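Category: Data cards / Household manipulation / Wrist-view

# Casum Chores, wrist-view set

Welcome, and thanks for stopping by. Casum is a small collection of recordings made while a two-fingered gripper tries to do the sort of work most of us do half asleep: picking things up, setting them back where they belong, pulling cloth straight. It was put together at Jindwood by Leonie Kleinschmidt and Noelia Collado, who wanted a fair answer to a question our relatives keep asking us at dinner, namely whether a machine can tidy a house yet. Our answer, for what it's worth, is "parts of a room, on a good day, if you have all afternoon." The rest of this card is the longer version.

## What the gripper is up against

People tend to picture the hard part as the thinking. Most of our trouble has been with the last inch. A smooth, upright thing with a wider collar at the bottom is easy for a hand, which slides down until it meets the collar and stops. Two padded fingers have to be told how far apart to be, how high, and at what angle, and from the wrist there may be very little to go on besides one pale curved side. 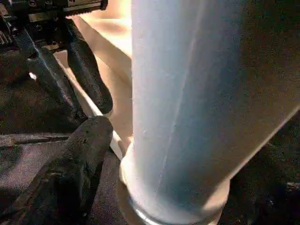
_Last changed: 7 April 2022_

With the fingertips down near the base collar like that, a person would simply go ahead and take hold. The gripper first has to open wide enough, and a wide cylinder can ask for more opening than it has to give. We kept every attempt where the operator gave up, and we hope you'll use them. They are marked `abandoned` in the notes column and they are, to my mind, the most useful part of the whole set.

## What's in the folder

- 60 sessions, each one a single chore from start to finish
- short written notes by the operator, lightly edited for spelling
- a `chores.csv` file with the chore name, the outcome and the reason for stopping, if there was one
- 2 splits, `practice` and `check`, divided by room so that the same furniture doesn't turn up in both

The sessions are capped at 30 minutes. Noelia argued for longer and she may have been right, as several of the folding sessions stop just when they were getting interesting. If you train on them, please treat the cap as its own outcome and don't lump it in with failure.

## How the two approaches did

We tried a pair of control programs. Vestach plans the whole reach ahead of time and then carries it out, and it is lovely to watch on a clear table. Sengar corrects itself as it goes, in tiny nudges, and will happily spend ages fussing beside an object before closing on it. I had expected Vestach to come out ahead on anything rigid, and on open surfaces it did, but put some rumpled cloth next to the object and Sengar was the one I would have trusted with my own dishes.
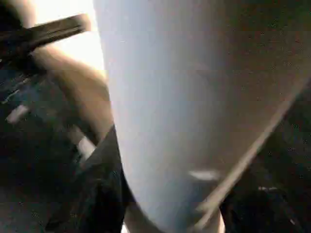 Cloth is a nuisance in general, I'm afraid. It moves when you brush it and it hides edges, and then a depth estimate that was fine a moment ago is suddenly wrong. Leonie has written up her thoughts on this in `docs/cloth.md`, which rambles a bit (she says so herself) but has good advice on which sessions to leave out if you only care about hard objects.

## Known problems

Close-up recordings are soft, and dark corners get blocky. We left them alone. A couple of early sessions have the chore name misspelled, and fixing that would break the scripts people already wrote, so `tidy_shelf` and `tidy_shlef` are both with us for good. The outcome labels were given by whoever was running the session, and the two of us don't always agree on what counts as put away.

Please don't use the set to claim that a product is ready for anyone's kitchen. It was gathered in rooms we know well, with an operator sitting close enough to hit stop.

## Still to come

A second batch is planned for June - mostly laundry, and some shop-floor sorting that Jindwood has been wanting to try. If you have a chore you'd like to see attempted, do write to us, however dull it seems. Dull ones are very welcome.

2 comments | 30 shares

Contact: Leonie Kleinschmidt or Noelia Collado, Jindwood | © Jindwood | Back to top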